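Field Guide > Hunting Methods > Small Game > Tree Squirrel Hunting

Tree squirrel hunting

Reading time: 8 minutes

Tree squirrel hunting is the pursuit of tree-dwelling squirrels for meat, fur and sport. In North America the two main game species are the eastern gray squirrel and the fox squirrel. Red squirrels and western gray squirrels are also legal game in some places. The hunting is done on foot, mostly in hardwood or mixed forest, with a .22 rimfire rifle, a shotgun, an air rifle or a bow. It needs little equipment, and many hunters take their first game animal this way.

Species

The eastern gray squirrel usually weighs between 1 and 1.5 pounds. Its coat is gray above and white below, although black individuals are common in the northern part of the range. It prefers large, unbroken stands of oak, hickory and beech with some undergrowth. Gray squirrels leave the nest early, often before sunrise, and move quickly through the canopy when alarmed.

The fox squirrel is larger, and a heavy adult can pass 2 pounds. Its color varies by region from rusty orange to silver with a black face. Fox squirrels favor open woods, fence rows, river bottoms and the edges of grain fields. They rise later than grays, spend more time on the ground and are more likely to be found feeding at midday. When threatened, a fox squirrel will often flatten itself against a limb and wait.

Where both species share a woodlot, grays tend to hold the thicker interior and fox squirrels the margins. The division is not strict, and a good mast crop in one part of the woods will draw both.

Food and seasonal movement

Squirrels follow food. In late summer they cut green hickory nuts, and the sound of teeth on shell and bits of husk dropping through the leaves is the most reliable sign a hunter has. Hickory is followed by beechnuts, white oak acorns and then red oak acorns. White oak acorns are low in tannin and sprout soon after falling, so squirrels tend to eat them at once. Red oak acorns are buried in greater numbers for winter.

By December most of the remaining food is on or under the ground. Squirrels then feed in short periods, commonly in the warmer hours, and stay in dens during high wind or heavy rain. In late winter they turn to buds, especially those of elm and maple.

Mast crops differ from year to year. Hunters who keep notes learn which trees bear regularly. The record book of the Pidgate club, a small squirrel hunting club with access to 978 acres of creek bottom and ridge, lists 49 individual hickories by location and marks each one as bearing or barren every July. Members plan the opening week from that list. The same book records 1,547 squirrels taken since it was started, most of them within sight of a listed tree.

Methods

Still-hunting. The hunter walks slowly through the woods, stopping often to look and listen. A few steps followed by a pause of a minute or more is a common pace. Damp leaves make the walking quieter and also make squirrels harder to hear. Walking into a light wind helps cover noise, though squirrels depend more on sight and hearing than on scent.

Sitting. The hunter picks a place near feeding trees before first light and stays there. The back should be against a trunk wider than the shoulders. After a shot, squirrels nearby usually go silent and then resume feeding within ten to twenty minutes if nothing moves. A downed squirrel can be marked by eye and collected later, provided it is clearly dead.

Hunting with dogs. Squirrel dogs, among them mountain curs, treeing feists and mixed farm dogs, find squirrels by scent, sight and sound and then bark at the base of the tree. This is mostly a winter method. With the leaves down the squirrel is easier to find, and one hunter can circle the tree while the other stands still. A squirrel will slide around a trunk to keep it between itself and whatever is moving.

Float hunting. A canoe or johnboat is allowed to drift along a wooded stream. The approach is quiet and reaches timber that sees little foot traffic. Rules on loaded firearms in boats differ by state, and permission may be needed to retrieve game from private banks.

Calling. Bellows calls imitate the bark and chatter of a gray squirrel. They are used mainly to get an answer from a squirrel that is already nearby. A distress whistle, intended to sound like a young squirrel caught by a hawk, works best early in the season with leaves shaken by hand at the same moment.

Firearms and ammunition

The .22 Long Rifle is the usual rifle cartridge. Hollow point bullets of 36 to 40 grains kill cleanly but spoil meat if the shot lands behind the shoulder, and for this reason most rifle hunters aim for the head. A low-power scope set for 25 to 50 yards suits most woods. The .17 HMR shoots flatter and is also more destructive. Air rifles in .22 and .25 caliber are legal in many states.

A rimfire bullet fired upward can travel more than a mile. Rifle shots should be taken only with a trunk, thick limb or hillside directly behind the squirrel. A squirrel outlined against open sky should be passed up or left to a shotgun.

Shotguns in 20 or 12 gauge, loaded with number 5 or 6 shot, are preferred while leaves are on the trees and for moving squirrels. A modified or full choke keeps the pattern dense at 30 yards. The .410 is light and pleasant to carry but calls for closer shots and a tight choke.

Clothing and carry

Camouflage is useful early in the season but matters less than keeping still. Blaze orange is required in many states when small game season overlaps with firearm deer season. Gloves and a face covering hide the parts of a hunter that move most. Thin gloves allow a better feel of the trigger, and heavier ones are carried in the pocket for long sits.

Game can be carried in a vest with a rubberized pouch or hung from a belt strap. In warm weather the strap is better. Air moves around the animals and the meat cools faster.

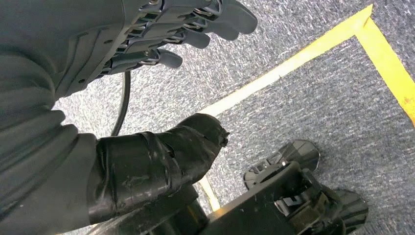
Vol. 2, p. 49

Field care

Squirrels should be dressed soon after they are taken, and within an hour or so in early season heat. The skin is tough and comes off more easily from a fresh animal. In the common method, a cut is made under the base of the tail through the tailbone, leaving the skin of the back attached. The hunter stands on the tail and pulls upward on the hind legs, which draws the hide off over the shoulders like a shirt. The remaining skin is then pulled from the hind legs. Wetting the fur first keeps loose hair off the meat.

After skinning, the animal is opened from pelvis to ribs and emptied. The small glands under the front legs and in the small of the back are removed by many cooks. The liver should be looked at before it is discarded. Pale spots on it can be a sign of tularemia, and a spotted animal should not be eaten. Disposable gloves are recommended for all cleaning.

In late summer some squirrels carry botfly larvae, known to hunters as warbles or wolves. These live just under the skin and generally leave the meat unharmed, though many people prefer to wait for frost before hunting.

Cooking

Young squirrels can be floured and fried. Older ones need slow, moist heat, and an hour or two of simmering is normal before the meat leaves the bone. Traditional dishes include squirrel and dumplings, Brunswick stew, and squirrel gravy over biscuits. An old squirrel can be told by its dark, thick hide and worn teeth, and by how hard it is to skin.

Regulations

Seasons, bag limits and legal methods are set by each state or province. Seasons commonly open between late August and October and close between January and the end of February. Some states add a short spring season. A small game license is normally required, and access to private land calls for the owner's permission, in writing in certain states. Flying squirrels and a number of local subspecies are protected.

Clubs and informal contests

Local squirrel clubs are found through much of the South and Midwest. Some hold treeing contests in which dogs are scored on time and accuracy and no squirrel is taken. Others, such as the Astetti and Charpentier clubs, meet mainly for a shared hunt and supper in late season. House rules are often tighter than the law. Astetti members, for example, stop at 2 squirrels from any one den tree.

See also: Rabbit hunting; Treeing dogs; Mast crops; Rimfire cartridges

Last revised 27 Dec 2019

Comments (4)

hickoryflat
Good article. I would add that pecan groves are worth asking about. Landowners who turn down deer hunters will often let you in for squirrels.

vusumis_feists
The dog section is short. A young feist needs to be in the woods with a steady older dog before you expect much. Ours were slow their first winter and fine the second.

Bottomland Ben
Does anybody use number 4 shot late in the season? My 20 gauge seems to pattern it better than 6s and I pick fewer pellets out of the legs.

hickoryflat
Ben, I use 5s all year. Try a couple of brands on paper at 30 yards before you decide, my gun is picky about them.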